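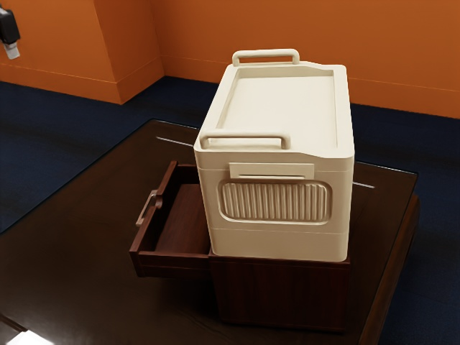

9月 土曜 ウロラ(1616号車)前軸まわり、右ナックルのオイル漏れ

朝8時前に工場着。シャッターを開けたら先週と同じ場所にまた油のしみがあって、やっぱり右前でした。段ボールを敷いて帰ったので床は無事なんだけど、段ボールのほうはもう絞れそうなくらい(これは大げさ)。左は球面がうっすら湿っている程度で、こっちは昔からこんなもの。右だけ片付ける、という方針で始めます。

車はいつものWuroraのショート、車台番号の末尾が1616のやつ。同じ色のがもう一台いるので、このノートでは1616と書きます。もう一台のほうの話は青い表紙のノートに書いてあるので、混ぜないように! 前に一度混ざって、ベルハヌさんが関係ないほうの車のデフオイルを抜いたことがあった。新品みたいにきれいなオイルが出てきて、二人でしばらく眺めた。

症状のおさらい
右の前輪の内側、ホイールの裏からタイヤの側面に油が回っている。ブレーキの片効きはまだ出ていない。ただし下り坂で踏むと、ペダルの奥で一瞬ぬるっとする感じがあって、気のせいだと思いたいけど気のせいで済ませたくない。あと、舗装路で60くらい出すとハンドルが小刻みに振れることがある。毎回じゃない。荷物を積んで後ろが下がっているときのほうが出やすい、とゴンサロは言う。私は空荷でも出たと思う。ここは意見が割れたまま。

前回の林道行きから帰って以来、走ったのは200キロ超。その間に油面を二回見ていて、一回目は規定、二回目は指の先にやっと触るくらいでした。減り方が急なので、シールの口がどこかめくれているんだろうなと予想。

ばらし
輪止め、ジャッキ、ウマ。ウマは前軸の管のところに掛けた。板バネの受けに掛けるやり方もあるけど、今日はナックルを抜くので管のほうが広くて楽です。

タイヤを外してドラムを抜こうとしたら、抜けない。調整を戻しても抜けない。段付きだろうと思って調整をもう一度全部戻して、木の当てで外周をこつこつやったら、三周目くらいで急にすぽんと来て、危うく足に落とすところだった。ドラムの内側には手で触ってはっきりわかる段がある。次の機会に研磨に出すか、もう交換か。研磨代を聞いておくこと。

シューは油を吸っていました。下側のシューの下半分が黒くて、爪を立てるとねっとりする。これは洗って使う気になれない。昔は炙って使ったなんて話を年配の人から聞くけど、私はやりません。左右でそろえたいので両側とも替える。左はきれいなのにもったいない……もったいないけど、ここはけちらない。外した左のシューは紙に包んで「左・油なし」と書いて棚の二段目に置いた。

ホイールシリンダーは右左ともブーツをめくって確認、液のにじみなし。つまりシューの油はブレーキ液じゃなくてデフかナックルの油。匂いでもわかる。あの硫黄くさいやつ。手袋をしていたのに昼飯のパンまで同じ匂いがした。

ハブ
ロックワッシャーを起こして外側のナットを緩めたら、内側のナットが指で回った。えっ、となってもう一度やったけど、やっぱり指で回る。ということは、ハンドルの振れはここだったのかもしれない。とはいえ手前のナットとワッシャーで押さえられていたわけで、外す前に測っておくべきでした。外す前にハブを上下に揺すったときは、ガタはちょっとあるかな、という程度。ダイヤルゲージを当てる前に外側を緩めてしまったのは完全に私の手順違い。左は先に測ってから外すこと!

ベアリングは内側も外側も、転動面に虫食いなし。色も飲み込める範囲。グリースはだいぶ痩せて、奥のほうはデフ油と混じってスープみたいになっていた。ハブシールのリップが硬くて、曲げるとぱりっといく。ここからも出ていたとなると、漏れは二か所、ナックルとハブの両方ということになる。

ここで一回休憩。コーヒー。ベルハヌさんが来て、開口一番「まだそこ?」と言われました。まだここです。

スピンドルとドライブシャフト
バックプレートはブレーキ管をつけたまま針金で上に吊った。管をねじらないように注意。以前これをぶら下げっぱなしにして、あとで管の付け根から漏らしたのは私です。

スピンドルは軽く叩いたら浮いた。中のブッシュは当たりが片寄っていて、下側が光っている。測った値は別紙に書いたけれど、使用限度の手前という判断で今回は再使用。次に開けたら替える。ドライブシャフトを引き抜いて、ジョイントをぐにぐに動かしてみると、一方向だけ少し渋い。こりこりではなく、もったり。グリースアップで戻るかどうか、組む前にもう一回触って決める。

(夕方の追記:グリースを入れて動かしていたら軽くなった。そのまま使います。)

ナックルの球面
さて本題。押さえの輪を外して、シールを見たら、案の定めくれていた。上の後ろ寄り、手のひらの幅の半分くらいがきれいに裏返っていて、そこから油が道を作って下へ流れている。球面はというと、メッキに点々と錆の穴があって、いちばん深いのが上のほう、直進状態でシールがちょうど当たる帯のところ。深いのは爪が引っかかる。浅いのは引っかからないけど光にかざすと見える。

さあどうするか。選択肢は、球ごと替えるか、穴を埋めて削るか、見なかったことにして新しいシールを入れるか。最後のは前回の私がやったことで、その結果が今日の段ボールです。球の新品はPatrícioに聞いたら在庫なし、入る予定も読めないとのこと。中古ならあるらしいけど、写真を見せてもらうと、うちのと穴の数を競えるような代物だったので遠慮した。

というわけで埋めます。金属パテはDornerの二液のやつ。脱脂を三回、穴の中の錆は細い針とワイヤーでほじって、もう一度脱脂。パテは楊枝の先で穴に押し込むように入れて、上にちょっと盛る。平らになでてしまうと痩せたときに凹むので、盛る。外気はそんなに低くなかったけど、念のため作業灯を寄せて暖めながら置いた。待ち時間は缶に書いてある通りにした。前に待ちきれずにペーパーを当てて、パテがごそっと取れたことがあるので、今回は別の作業をして気をそらす作戦。

気をそらす作戦その一:キャブ
Lovachのキャブ、アイドルが落ち着かない件。先月からゴンサロ・ゴウヴェイアが「空燃比じゃなくて二次エアだ」と言い張っていて、私は「フロートだ」と言い張っていた。賭けはしていません(していたら今日は私が昼飯をおごる番だった)。

エンジンをかけて、フランジの周りに洗浄剤をちょっとずつ吹くと、後ろの隅のところで回転がすっと変わる。何回やっても同じ場所。はい、二次エアでした。止めてから外して、定盤にフランジを置いて、すきまゲージを入れると真ん中は入らず隅に入る。長年、左右のナットを強く締めすぎて耳が反ったんだと思う。定盤にペーパーを敷いて8の字で面を出した。根気のいる作業だけど、鉛筆で書いた線が全部消えていくのは気持ちがいい! 最後に隅の線が消えたところで声が出た。

ガスケットはLovachの部品番号の末尾が451のものを使うこと。似たのがもう一種類あって、そっちは通路の穴がわずかに小さい。重ねて光に透かさないとわからないくらいの差なんだけど、入れると低速が薄くなる。引き出しの中で二種類が混ざっていたので、袋を分けて、451のほうに太い字で番号を書いておいた。もう片方は捨てずに、型紙用と書いた封筒へ。

締め付けは控えめに、左右交互に、20ニュートンメートル。これは取り扱い書の写しではなくて、うちで落ち着いた値なので、ほかの車に流用しないでください。前はたぶん倍くらい掛かっていた。手応えで締める派のみなさん(私のことです)、ここだけはトルクレンチを出しましょう。

フロートの高さも一応見たら、規定の範囲に入っていた。ゴンサロが後ろで何も言わずに立っていて、その無言がいちばん効いた。

気をそらす作戦その二:ステアリングのリンク
タイヤがない今のうちに、と思って、ベルハヌさんに運転席でハンドルを左右に小さく揺すってもらって、私が下から一か所ずつ手で握って確認。

ドラッグリンクの前側のボールジョイントにガタ。見てわかるほどではないけど、握っていると、こつ、こつ、と来る。後ろ側はなし。タイロッドは右がブーツ破れ、ガタなし。ブーツだけの交換でいけそう。リレーの箱は油がちゃんと入っていて、これは意外だった。普通は空っぽなのに、前の持ち主の人が几帳面だったのか、単に私が去年入れて忘れているのか。ノートを三冊さかのぼったら、ありました、私の字で「リレー、給油」。自分に感心した。

振れの原因は、ハブのナットの緩みと、このボールジョイントと、両方なのかな。一度に全部直すとどれが効いたかわからなくなるので本当は一つずつ試したい。でも、安全に関わるところでそういう実験をする気にはなれない。全部直します。効き目の内訳は永遠に謎でいいです。

パテに戻る
爪を立てても跡がつかないのを確認してから、細目のやすりで山を落として、そのあと耐水ペーパーを当てゴムに巻いて、球の丸みに沿わせて磨いた。平らな当て木を使うと面ができてしまうので、ここはゴムで。ときどき目をつぶって指の腹でなでる。目で見るより指のほうがよくわかる。二か所だけ、縁にほんの少し痩せがあったので、楊枝で盛り直してまた待ち。待ちばっかりの日だなあ。

二回目の待ちの間にスイベルピンの上下のベアリングも点検。下がやや当たりが出て筋になっているけれど、回すと滑らか。シムは外したのと同じものを同じ位置に戻す。外したシムは、油で貼りつかないように一枚ずつ拭いて、順番に針金に通して「右上」の札をつけた。測り直すのは組んでから。

磨き終わりは、線がわずかに残るくらい。鏡のようにはならなかったけど、指で触って段がない。シールがこれで納得してくれるかは走らないとわからない。

シール組み
新品のシールにグリースをたっぷり。リップの向きは二回確認、三人で確認。押さえの輪は対角に少しずつ。一気に一本を締めるとそっちに寄って、反対側がめくれる。前回はきっとこれをやったんだと思います。締め終わってからナックルを左右いっぱいに切ってみて、リップが球面にぴったりついてくるのを見た。後ろ寄りの、前回めくれていたところは特にしつこく見ました。

切れ角のストッパーのボルトは、ついでにねじ山をさらってグリースを塗っておいた。位置は変えていない。

スイベルの重さは、タイロッドを外した状態でばねばかりを腕の先に引っかけて、動き出しで読む。一回目はちょっと軽い。シムを一枚抜いたら今度は規定の真ん中あたり。左右に何度か振ってから読み直しても同じだったので決定。抜いたシムは針金から外して小袋へ、袋は1616の箱へ。

ハブ組み
ベアリングを洗って乾かして(エアで回さないこと! ベルハヌさんは昔やって痛い目にあったらしく、そこだけは本気で怒る)、手のひらでグリースを押し込む。大きい径のほうから押して、反対側からにゅるっと出てくるまで。手が気持ち悪いけど、詰め器より確実だと私は思っている。ハブの中の空間にも少し。入れすぎると熱でシールのほうへ来るので、満タンにはしない。

内側のナットは、ハブを回しながら一度しっかり締めてなじませて、戻して、もう一度軽く当てる。ダイヤルゲージを今度はちゃんと当てて、遊びを読んでから外側のナット。外側を締めると遊びが少し減るので、もう一回読む。一回やり直して範囲に入った。ロックワッシャーは新品、爪は一か所を内側、反対側を外側に折る。これで指で回るなんてことはもうないはず。

左側
さあ左、というところでもう夕方。ドラムだけ外してシューを新品に替え、ハブのガタはダイヤルで測ってから触らずにおいた。値は規定の上のほうだけど範囲内。左のハブを今日開けるのはやめます。疲れているときにロックワッシャーの爪を折ると、たいてい変なところを折る。

油と試運転
ナックルに油を入れて、栓からあふれるところで止める。デフも見て、少し足した。どちらもドレンの磁石には細かい粉が普通に付いているだけで、かけらはなし。

ブレーキは調整して、液面を確認。管を外していないのでエア抜きはなし。ペダルは一回目から上で止まる。ボールジョイントは手持ちがあったので替えた。トーは紐で合わせた仮の値なので、近いうちにちゃんと見ること。

工場の裏の道を一周、それから舗装の坂を上って下りてきた。下りでのあの「ぬるっ」はなし。60でハンドルは静か。ちょっと出して、もうちょっと出しても静か。アイドルもすとんと落ち着いて、信号で止まるたびに耳を澄ませてしまった。新しいシューなので効きはまだ甘い。なじむまで車間を取ること、乗る人はこれを読んでから鍵を持っていってください。

帰ってきて右の裏に手を入れたら、球の下は乾いていた。もっとも、拭いたばかりなのであてにならない。新しい段ボールを敷いて、日付じゃなくて「右、組んだ直後」と書いておいた。ドラムは左右同じくらいの温かさ。

残り
左ハブの分解とグリース詰め替え。ハブシールはもう一枚買ってある。
タイロッド右のブーツ。サイズを測って注文、Patrícioに電話するときに球の新品のことももう一度聞く。
ドラムの研磨代。
トーの測り直し。
スピンドルのブッシュ、次回用に一組。
Dornerのパテは残り少し。ふたのねじにパテが付いて固まりかけていたので、拭いてから閉めること。
ばねばかりの針がゼロに戻りきらないとゴンサロが言うので、重さのわかっているもので確かめる。もし狂っていたらスイベルのシムはやり直し(頼む、狂っていないで)。

閉める前に油の空き缶を外に出して、トルクレンチは最低まで戻して箱へ。段ボールは週明けに私が見ます。先に来た人は動かさないでください。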